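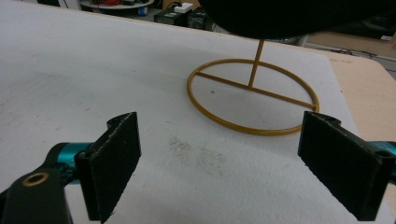 Department of Textiles and Display, Stinircombe College

Chapter 9
Surfaces, Stands and the Space Around Things

I should own up straight away: this was the chapter I least wanted to write. When Mireille Lemaire and I split the book between us at her kitchen table, she grabbed dyeing and I got stuck with the one about what you put things on. I sulked for a fortnight. Then I started pulling out my old notes from the Coste shop, where I did my first paid display work, and realised I had more to say about tabletops than I'd ever had to say about colour.

So let's start with the white cloth. A soft white covering on a work surface is the first thing I reach for and probably the first thing you will too. I like one with a bit of fuzz to it. Felt is my favourite, though brushed cotton will do in a pinch, and I once got through a whole April on the back of an old flannelette sheet (it pilled terribly, but from two steps back it looked lovely). A fuzzy surface softens the light where a painted board would bounce it straight into your eyes, and a thin metal base can lie on it without that horrible scraping noise.

The trouble with white felt is that it keeps a record of your whole day. Crumbs, threads, dark fluff off your jumper, the lot. I go over mine with a lint roller before I set anything down and again before I walk away, and I still find things. Wash it cold, dry it flat, and for goodness' sake don't put it through with the tea towels.

Now, stands. Look at the golden-yellow one at the opening of the chapter and notice how little of it there is. A ring of thin wire flat on the cloth, a straight bar across the ring, one upright rising from near the middle of the bar, and that's the lot as far as the base goes. I'm very fond of this sort of stand! The ring gives you a footprint, the crossbar gives the upright something to grow out of, and you can see the cloth straight through it, so the object on top gets all the attention.

Compare that with a solid disc. A disc is easier to make and a good deal harder to knock over, and if you're showing something tall in a busy hallway I'd tell you to use one. But a disc is also a shape in its own right. Put a mustard-coloured disc on a white cloth and you've made a big mustard-coloured dot that everybody will look at first. An open ring in the same colour reads as a line, more like a drawing of a base than a base. Mireille disagrees with me about this, by the way, and thinks wire looks fussy. You'll meet her side of the argument in Chapter 2, where she's had the cheek to put it in before mine.

A word on balance. With an open ring, the upright wants to sit close to the centre, and whatever it holds wants to sit over the upright. Once the weight creeps out past the ring, over she goes. I learnt this with a plaster hat block at the Dollen craft fair, in front of a fair few people, and I'd rather you learnt it with a potato. (That's Exercise 9.1, and I mean it about the potato.)

Dark things on top of pale stands need a bit of extra thought. A large black shape over a fine wire always looks heavier than it is, and people will hold their breath walking past it even if you've tested it to bits. You can play to that, which is great fun in a shop window, or you can calm it down with a wider ring. There's a page on sizing later in the chapter, with the table I nicked from my own Zamenik workshop handouts.

Last thing before we get going, and it's my hobby horse, so bear with me. Leave room. Students crowd the cloth. They've got a lovely broad white surface and within ten minutes there's a stand on it, then another stand, a pincushion, two mugs and somebody's phone. Empty cloth is doing a job for you. Try your stand a little off to the right, go and make a cuppa, then come back and see whether it bothers you. If it does, shift it by the width of your hand and have another look.

What you'll need for this chapter: a piece of white felt big enough to cover your table, a lint roller, a length of soft wire you can bend by hand, pliers, a ruler, and one potato. Start with the felt, and get the creases out before you read on to 9.1.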